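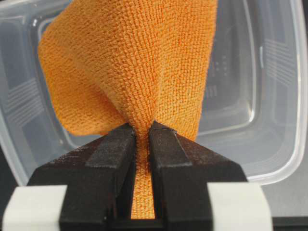 Trillum Starter Kit Review: A Lot of Talk for a Bottle of Soap

Aurelia Aebischer
Feb 13, 2020

I should admit my bias. I don't like cleaning products that come with a story. The Trillum Starter Kit comes with a booklet, and the booklet has a story in it, and the story takes up more pages than the directions do.

Trillum is a concentrate. You get one bottle of thick, slightly green liquid, two spray bottles to mix it in, a measuring cap, and a scrubbing brush with a replaceable head. The pitch is that this one liquid does the counters, the floor, the stove, the bathroom and the windows, and that once you own the bottles you only ever buy refills. My sister-in-law swears by it. She also swore by the bread machine that now lives in my garage.

I bought the kit in August with my own money and have used it as my main cleaner ever since. I still had half a bottle of Matos all-purpose spray under the sink, so I kept that going on one side of the kitchen as a comparison. It's a plain supermarket spray and it costs less than lunch.

Mixing it

The measuring cap is bad. The lines are molded into clear plastic with no ink on them, and you have to hold the thing up to a window to see where you are. The first time I mixed the "everyday" strength I overshot and ended up with something that left the counter feeling like the outside of a shampoo bottle. I wiped it three times with clean water before that went away.

The spray bottles are better. They hold 400 ml each, the triggers feel solid, and mine haven't leaked. Fill with water first and add the concentrate after, or you'll get foam up the neck and all over your hand. The booklet does mention this, on the page after it tells you to pour the concentrate.

Counters and tables

On everyday mess, it's fine. Crumbs, coffee rings, the sticky patch where somebody put down a jam spoon. I spray, wait a few seconds, and wipe with a microfiber towel. The Trillum side and the Matos side looked the same to me every single time. I asked my husband to pick which was which and he picked wrong, then asked if he could go back to what he was doing.

I suspect the towel is doing most of the work here. A decent looped microfiber towel with plain warm water will take care of a lot of what people buy sprays for, and the ones I use are the cheap orange kind sold for washing cars. Try that before you buy anything. If you're still unhappy with your counters, come back and read the rest.

Dark surfaces are harder on it. At the stronger mix, Trillum dries with faint streaks that you won't notice head-on but will notice from the side when the light is low. The everyday mix is better if you measure it properly, and see above about measuring.

The stove

I expected it to fail here and it mostly did. Fresh grease comes up. Grease that has been through a few dinners doesn't, at least not without the brush and more elbow than I want to give on a weeknight. The directions say to leave the "heavy" mix on for 4 minutes. I left it on for that long, then for twice that long, and couldn't see that the extra time bought me anything. Baking soda paste did a better job on the ring around the back burner.

The brush itself is good, I'll give them that. Stiff enough to be useful, and the handle doesn't get slimy. If Jerar, the company behind all this, sold the brush alone I'd buy another one for the bathroom. They don't. You can only get it in the kit.

Plastic food containers

The booklet makes a big claim here. It says a soak in the light mix will get rid of smells and cloudiness in plastic tubs. Anyone who has stored chili in one of those tubs knows why I was interested.

The smell part is half true. An overnight soak took onion out of a couple of lids, though a spoonful of white vinegar has done the same for me for years. The cloudiness part is nonsense as far as I can tell. Cloudy plastic is often just scratched plastic, and soap doesn't fill in scratches. My clear tubs came out as clear as they went in, and the milky ones came out milky.

I'd also want to know more about rinsing. The booklet says "rinse as needed," which isn't an answer when we're talking about something I'm going to put strawberries in. I rinsed everything well in hot water and I would tell you to do the same. 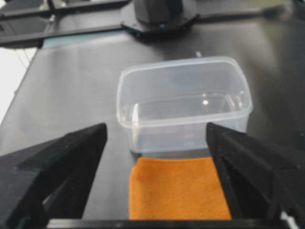 What it costs over time

The kit was more than I'd normally pay, and the refills are where they expect to keep you. The booklet says one bottle of concentrate makes 904 ounces of cleaner. I would love to know who worked that out, because it has to assume you only ever use the weakest mix. I used the middle and heavy mixes for at least part of every week, and I was ordering a refill well before the booklet said I would be.

Shipping is extra unless you sign up for automatic refills. I did sign up, and canceling meant a phone call to their office in Landuvthorpe and a long stretch of hold music. The woman who finally picked up was perfectly nice about it. There should still be a button.

You do throw away fewer bottles. I won't argue with that part, and if it's your main reason for buying, you'll probably be happier with the kit than I was. But any concentrate will do that for you, including the plain ones sold by the jug at a hardware store, and you can put those in a spray bottle you already have.

Who should buy it

If you want one smell in the house and one thing to reorder, it does the job. The scent is mild, something like cucumber, and it's gone by the time the counter is dry. If someone gives it to you, use it and enjoy the brush.

I wouldn't pay full price. I have a little of the refill left and I'll finish it on the bathroom sink, where it does well enough. The Matos bottle is going back on the shopping list, along with another pack of towels.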